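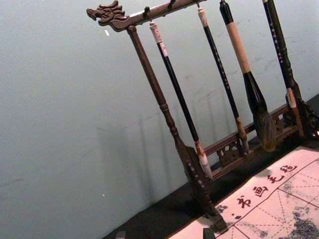 Fouad Darwish asked, in his comments on our last report, whether a heat store that loses this much overnight can ever compete with a gas boiler, and why we had waited until the annex to mention it. Both are reasonable questions. The loss figure should have been on the first page, so it comes first this time.

4 min read

Tundero brick heat store, Mfaume site
Progress report to Greltel
Wednesday, September 18, 2024

Overnight loss

The store was designed to take in cheap electricity at night and in windy spells, hold it as heat in stacked firebrick, and give it back as hot air to the dryers next door. Held for 48 hours with no draw, it now loses 11 per cent of its charge. The proposal promised less than half that. We have gone through the insulation with a thermal camera and the walls are fine. Most of the heat is leaving through the duct collar and the four feet the store stands on, which were treated as too small to matter in the original sums.

Gilang Setiawan has drawn up a new collar with a longer path through the steel. I expect it to help. I don't expect it to bring us down to the promised figure, and I would ask Greltel not to plan on that basis until we have a measured run. The feet are harder, as the store would have to be lifted.

Running hours

We've managed 28 full charge and discharge cycles since February. The plan had us well past that by now. Some of the shortfall was the wait for the grid connection, but a fair part was ours: the second heating element failed twice, and the first time we replaced it with an identical one without asking why it had gone. It had gone from hot spots where the bricks had shifted. The replacement failed in the same way. The bricks on that side have been restacked with a wider gap and the element has held so far, though not for long enough to say much.

Cost of heat

This is the part I trust least. The Trollo model gives a cost per unit of heat that beats gas in most of its runs, and that chart has been used in several talks, two of them by us. It assumes the store is fully charged at the cheapest price of the day, every day. Our logs show nothing of the kind. The dryers want heat when they want it, and on many days we topped up in the late afternoon at close to the highest price going.

With our own logged prices in place of the model's, the advantage over gas disappears for the spring and comes back, thinly, in the summer. We haven't a winter to look at. Anyone quoting the Trollo chart as a result from Mfaume should be asked to stop, and we have taken it off our own slides. 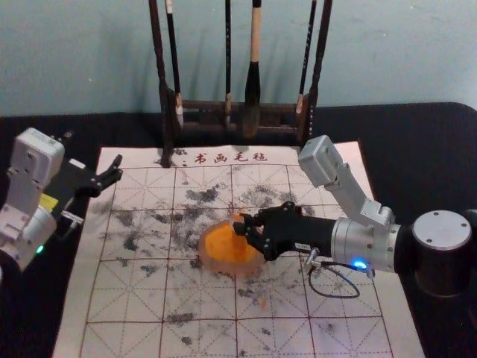 Brush rack and white felt mat.

What did work

The fan controls have given no trouble, and outlet air has stayed within the band the dryer operators asked for. They had been doubtful and are now mostly indifferent, which I take as a good sign. The bricks themselves show no cracking apart from surface crazing near the failed element. The supplier says crazing of this type is harmless. We have kept some of the worst ones back for a crush test, as the supplier would say that.

Spending

Equipment is on budget. Staff time is over, nearly all of it on the element. We are not asking for more money in this period. We do ask to move the sum set aside for the visitor display into metering, where there are 2 gaps: no heat meter on the return duct, and none on the bypass. Without them the efficiency figure rests partly on a calculation, and it is the calculation I would attack first if I were reviewing this.

Next period

Fit the new collar and repeat the standing-loss test before touching anything else. Run through the coldest weeks without a break if the element allows. Rework the cost estimate with a full season of real prices, and send Greltel the logs along with it so that Fouad Darwish can check the sums himself.

The decision on a second, larger store is down for the next meeting. My advice is to put it off until the winter figures are in.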